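The Scorer of Erkovcombe
2023-04-21

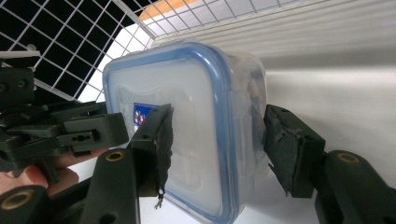 A club at the end of the road

Erkovcombe is a small place, and the cricket ground is the last thing before the fields begin. The bus stops 400 meters away and you walk the rest. When I came the first time, two men were painting the boundary line and arguing about a catch from last September, which one of them had dropped and the other still remembered very well.

I wanted to meet Nouhaila Amrani, the scorer. She came to the village for her work and did not know one rule of the game. A neighbor asked her to sit in the score box for an afternoon, as the usual person was sick. She said yes out of politeness. She has kept the book in every home match after that.

"In the first match I wrote down everything, also the dogs," she told me. "Later I learned what I can leave out."

The numbers and the people

The club has never been rich in trophies, but it is rich in paper. Amrani has copied the old books by hand into new ones, and she knows them as other people know songs. The best batsman in club history was a left-hander everybody called Teuber, after the farm where he worked. He made 3,237 runs for the first team. His nearest rival stopped at 1,864 and moved to the coast.

She showed me the page of Teuber's last innings. He was out for 3. The scorer of that time had pressed the pencil so strongly that the paper has a small hole next to his name.

Amrani uses four colors of ink, one for each of the main bowlers and black for the others. With this system she can see an entire spell in one look – who was tired, who was hit, who came back after tea and bowled better. The captain often walks to her window between innings and asks what she thinks. She tells him, and sometimes he even listens.

The match against Zundberg

On my second visit the opponent was Zundberg, a bigger club with its own practice nets and a proper coach. They batted first and started very fast. After ten overs the fielders looked at the ground more than at the ball.

Then a young spinner, Samix to his teammates, was given the ball from the farm end. He bowls slowly, and the batsmen tried to hit him over the trees. Two were caught in the deep. A third missed completely and heard his stumps fall. Amrani changed to the green pen and did not speak for half an hour.

Erkovcombe lost in the end, by two wickets. The players shook hands, and the spinner came up the steps to see his figures. She turned the book around so he could read the line himself. He read it twice, thanked her and went down to help with the covers.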